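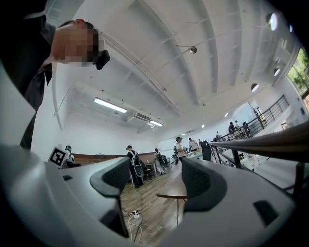 Fig. 1. Ceiling of the upper level: fluorescent fixtures, air vent, round spotlights.

Unit 4. Reading a work area before you clean it
Tristbridge evening course in building care, handout for the June session

Bring this sheet with you. The first half is done on foot, the second half at a table.

4.1 Start at the ceiling

Dust falls, so the order of work is top to bottom. Before taking out any cloths, look up and write down what is fixed to the ceiling. In an office like the one in Fig. 1 your list would have these entries:

Fluorescent fixtures. Dry duster only, lights off. Let a fixture cool for 10 minutes first.
Air vent with slats. Brush along the slats, then vacuum. Do not spray.
Hanging spotlights. Hold the lamp steady with one hand and wipe with the other. Never pull on the rod.
Beams. Extension duster, one pass in one direction.

Note the windows too. Daylight from the side shows streaks that ceiling light hides, so check glass and railings from two positions.

4.2 Upper levels and railings

An open railing changes how you work. Nothing goes on top of it, including cloths. Keep buckets 40 inches back from the edge. Wipe the top rail first, then each baluster from top to bottom. If people are working on the floor below, do the outside faces after they leave.

4.3 Cloths and tissues

Sort what you find before you wipe anything. A cloth can be washed and used again. A used tissue goes in the trash and is never used to finish a surface, as it leaves lint.

Fold a cloth in half and in half again. Use one face, turn to the next, and change the cloth when all faces are used. We use Vesum cloths in class; other makes are fine if they are 300 gsm or heavier. Wash them without softener.

For wooden tables, mix Grosusano at 10 ml to 500 ml of water. Dampen the cloth, wring it out, and wipe with the grain. Small containers and hand tools are lifted, wiped under, and put back in the same spot. Push chairs in last.

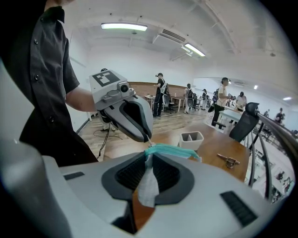 4.4 Practice at the table

Work in pairs. One person clears and wipes, the other keeps the list, then change places.

1. List the loose items on the tabletop.
2. Mark each one K (keep in place), W (wash) or T (trash).
3. Fold the cloths and set them at one end.
4. Wipe the table in overlapping strokes.
5. Return the K items and compare with the list.

Hand in the list at the end of the session. Read the Venter sheet on floor care, sections 1 and 2, before Unit 5.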